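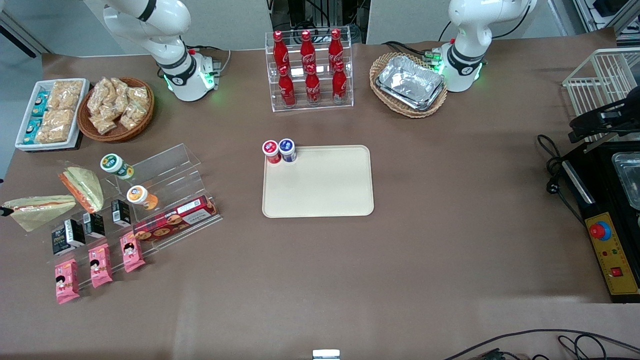 The snack counter at the Ridstead workshop, with the drinks at the back and the tray in the middle.

Can a machine run the tea counter yet?

Regular readers will remember that I promised, back before the clocks changed, to go and find out whether any of these clever arms we keep hearing about could be trusted with a proper everyday job. Not welding car doors, which they have been doing for donkey's years, but the sort of thing you or I would do half asleep: fetch a drink, pick out a sandwich, put it all on a tray and hand it over without squashing anything. So in December I took the slow train out to Ridstead, where a small firm called Drondevell has been working on just that, and I had a lovely afternoon of it.

The short answer is "some of it, and slowly". The longer answer is more interesting, I think, so do bear with me.

Drinks are the easy part. A bottle is stiff, it stands up by itself and it is much the same shape every time, so the arm can take hold of it with a fair bit of confidence. Drondevell has its machines try each job 50 times before anyone is allowed to say it works, and with bottles they managed 48, which is better than my own record on a busy morning. Boxes of biscuits come next, so long as they are stood up nicely and not leaning on their neighbours.

Then you get to the soft things, and oh dear. A packet of crackers in shiny wrapping slides, crumples and catches the light, and when there is a whole heap of them the machine has to decide where one stops and the next begins. Sandwiches are worse! You and I know without thinking how hard to hold a sandwich – we have had years of practice – but an arm has to be taught, and the lesson for egg doesn't always do for cheese. The team told me they had gone through roughly 200 sandwiches since the summer, and I gather that everybody in the building is rather tired of them.
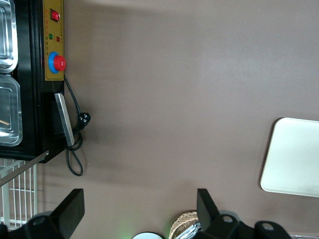
Hot food is where I had expected the real trouble, and the people at Drondevell were very frank with me about it. Getting something in and out of a cooker means working close to metal edges and trailing leads, with switches that were made for human fingers and an emergency stop that you would much prefer the machine not to lean on. For the moment they practise with the power off, and a person does anything that involves actual heat. I was glad to hear it.

I did ask about cost, as several of you wanted me to. They wouldn't give me a figure for the whole set-up, though a firm called Zovska supplies the soft finger pads they have been trying out, and a spare set of those comes to 400 pounds. That is a good many cups of tea.

Would I have one in our own kitchen? Not this year. I would happily let one put the drinks out before a meeting, and I should like to see it wipe a table, which they hope to start on in the spring. They have said I may come back for that, so if you have a chore you would like tried, drop me a line by the end of the month and I will take the list along with me.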